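Filed under: Kitchen & Dining > Countertops and Tables

mapleknot
Bridura quoted me 100 to oil our new table, top and underside. Worth it, or should I do it myself?

dry_larder
Do it yourself. A can of Vorenska hardwax is 13 and covers a table easily. Two thin coats, a day apart.

oldhinge
Disagree on the hardwax. Mine went patchy by November – plain oil is easier to touch up.

dry_larder
Patchy usually means it went on too thick. Did you buff it?

oldhinge
I buffed it. Kimaro oil since then and no trouble.

mapleknot
Top is pale and I don't want it to go yellow. Does either one darken it?

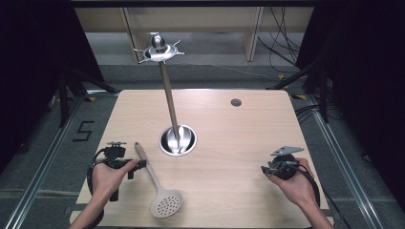

fekcombe_finisher
Member, furniture refinisher

Any oil will warm up a light top a little. Test the underside first. Sand with 200 grit, wipe, wait overnight. If there are holes cut in the top, oil the cut edges too – people skip those.

oldhinge
Agree on the edges. Still wouldn't pay 100.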